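Reserell 触觉夹持组件
产品与应用说明

家务与车间杂活能否交给机器，是客户咨询本组件时最常提出的问题。我方的答复以小件上下料和拧紧前的对位为限，叠衣、收纳等家务不在适用范围内。 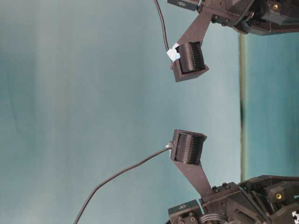

本组件由 Mestlow 事业部供货，可选配单臂或双臂工作站。触觉垫为易损件，随机附备用垫2副，更换后须重新标定零点。

适用工序
车间内带螺纹的小型车削件的取放、交接与入夹具。软质、易变形及带油工件须事先提交样件，由应用部门出具书面意见。
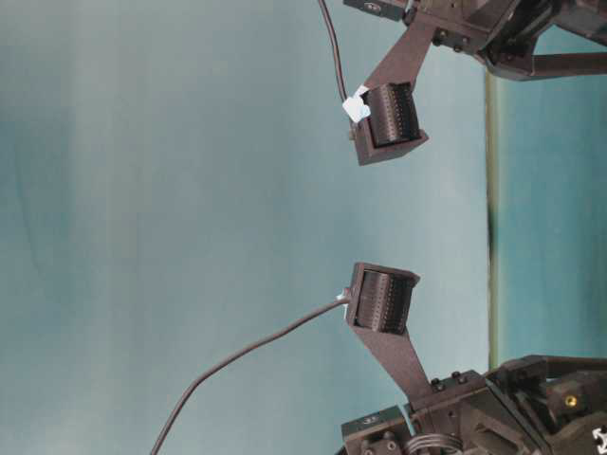
Haddadin 试验线现有工位31个，其中5个已改用本组件，其余仍由人工操作。改造工位须保留人工复核，夜间不得无人值守。
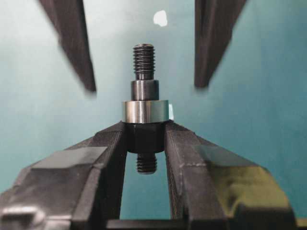

夹具的选型对成功率的影响往往大于手指本身。用户应先确认工件在夹具中的朝向，再设定接近路径。双头螺纹件宜夹持中段的黑色圆柱体，使上端螺柱朝上，下端短螺柱悬于两爪之间的槽内，螺纹不受夹持力。垫圈类零件另见 Wakard 夹具目录。

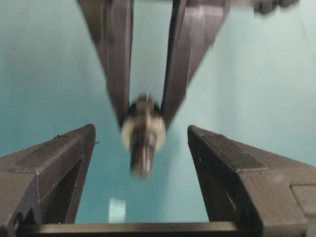
Tamer Chidiac
Reserell 应用工程部主管

双臂交接目前仍慢于熟练工人，节拍要求严格的产线暂不建议采用。家庭环境中物品种类繁杂，光照与摆放均不固定，我部现阶段不接受此类订单。

订货与试样
试样周期为2周，工件图纸及样件请寄应用工程部，联系人 Yara Smadi。报价不含夹具设计费用。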